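Kisari Velvet Lip Tint by Indemix
Shade: Molefe (warm brick rose)
Price: $24 for 5 ml

I'm Fatima Kruger, and I run the little online counter at Ikembridge. I've worn this tint nearly every day since November, so I'm a bit biased (okay, very biased!). It goes on like a thin mousse, sets in a minute or so and leaves a soft blurred finish. One layer gives me a just-ate-berries stain, and two get me to a proper matte lip that makes it through lunch and most of my coffee.

I did find the formula a little grabby on dry patches, so I put balm on first, blot it well and then start from the middle of my mouth. The doe-foot is small and slanted, great for corners, slightly slow if you have full lips.
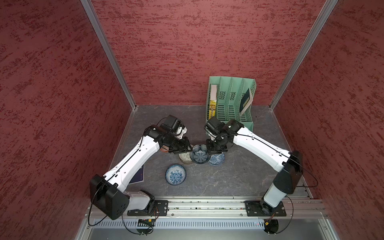 Can I wear it over a lip liner?

A waxy pencil works best, applied lightly and left for a few seconds before the tint goes on top. Gel liners tend to slide around under it.

Molefe leans warmer on me than it does in the tube, and on deeper skin it comes up closer to terracotta. If you like cooler pinks, I'd look at the sheer range instead. The scent is a faint vanilla and fades fast.

Fragrance: light
Finish: soft matte
Refillable: no
Orders over $70 ship free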